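Home | Club Guide | Build | Practice | Rules | Downloads
4 min read
Print this page | E-mail this page

Section 5: Setting up the ball transfer task

Okay, your arm is bolted down and the gripper opens and closes on command. Time for the fun part! I wrote this section after our Sestitz club had run the transfer task all of June, so most of it comes from things I got wrong first.

You'll need the Iltar arm, the wrist camera, a strainer, a round tray with wells, and your practice balls. Ours live in the bin marked Saliba (that's the team name from two seasons back – the label stuck).

1. Turn on the arm and let it warm up for 60 seconds. I know, I know, but do it.

2. Open Raltine on the laptop and load profile 26. If you see profile 13 instead, you're on the old menu, so restart the program.

3. Lay out your pieces on a plain, light surface. Patterned tablecloths drove our ball finder crazy.

4. Jog the arm until you can see both fingertips and the tray in the camera view.

5. Open the gripper wide, then save that pose as "start."

CAUTION: Keep your hands out of the work area once you press Run. The red stop button goes on the table next to whoever is driving, every single time.

6. Set the closing speed to slow. The number in the box should read 474. You can go faster later, but squished dough-colored balls are a pain to reshape (ask me how I know).

7. Check the camera view before your first run. I like to have the strainer and at least part of the tray showing at once, with the fingers spread, so I can tell what's where before anything moves.
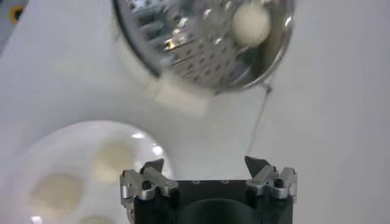
Fig. 5-2. Wrist camera view, gripper open: one off-white ball in the strainer, beige ones in the tray wells.

NOTE: Shiny metal throws bright spots. If Raltine marks a reflection as a ball, turn down the lamp or move it to the side, then press Rescan.

8. Press Run and watch the first pick all the way through. If the fingers close short, press Stop, go back to step 5 and save the pose again.

9. Write your settings in the logbook before you shut down.

Next: Section 6, Scoring runs | Back to top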